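Home | Articles | Workshops | Random page | Log in

Wasside bench robot

The Wasside bench robot is a home-built, two-armed machine put together at the Sustwood shared workshop, where members of all sorts have had a hand in it over the years. It takes its name from the lane behind the building, and it is fondly thought of there as a very slow member of the household. The project was begun by Rigoberto Beltrán, a retired piano tuner who had wanted, for as long as he could remember, a machine that could tidy a table.

Background

Beltrán started with a single arm, clamped to a kitchen worktop, which could lift 400 grams on a good evening and rather less on a bad one. When the kitchen was wanted back he carried the whole lot over to Sustwood, and it was there that the second arm was added and the control program, known as Wevorum, was written more or less from scratch (the first version ran to 2000 lines and was, by all accounts, a dreadful muddle). 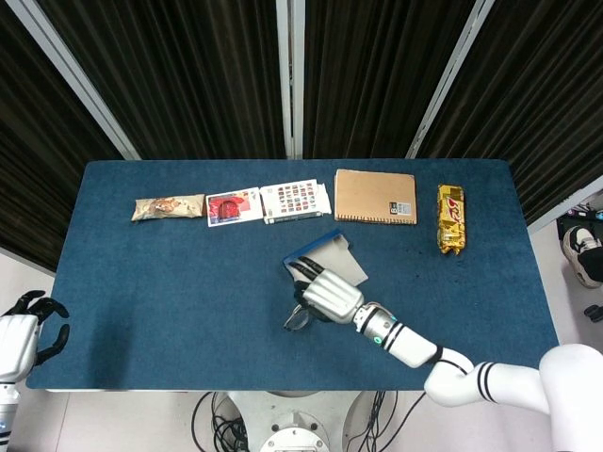 Handling soft things has always been the hardest part of the work. A box stays the shape it was when you reached for it, but a cloth folds, slips and bunches up, and the early grippers would simply push it along the table. The present fingers close gently and stop as soon as they feel resistance, an idea borrowed from a sewing machine clutch by another member, Rautiainen, who also rewired both wrists.

Use

Members are welcome to try the robot on the monthly open evening in every month but August. A session lasts 40 minutes, and newcomers are asked to bring small everyday things of their own, the odder the better.

See also: Wevorum; Sustwood workshop

Contact the editors | © Sustwood workshop wiki | Back to top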